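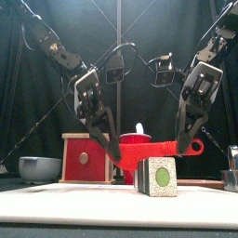
Pre-Session Safety Check – Two-Arm Station, Faltitz Room

Run through this list before every recording block. Comments are from the January round.

1. Emergency stop
Press it, confirm both arms go limp, reset. OK.
Comment: Support the arms by hand first. They drop faster than you expect!

2. Arm mounts and joint brackets
All bolts snug, no play at the shoulder. OK.

3. Gripper housings and fingers
Screws seated, black fingers straight, tips clean. OK.
Comment: Wiped the tips after 600 grasps and the grip on smooth plastic got so much better. Do this one often.

4. Wrist cameras and cable loops
Lens clear, loop free through the full wrist turn. NEEDS WORK.
Comment: Retie the left loop before the next block – it rubs at full twist.

5. Objects on the table
No cracks or sharp edges on the funnel, cup, bowl, tiles or pot. Drawer knob tight. OK.
Comment: The two-handed funnel hold is my favorite task so far. One finger at the cone, the other gripper on the handle, and keep the squeeze light.

6. Curtain and background cables
Nothing hanging into the reach of either arm. OK.

7. Recording
Disk space checked, test clip plays back from every camera. OK.
Comment: Plitik set now at 3,807 examples, 386 of them with the funnel. Keep the fumbled tries too and tag them, the model learns plenty from a good recovery.

8. Operator
Sleeves rolled, hair tied, break every hour. OK.

Result: pass, with item 4 to be fixed and rechecked.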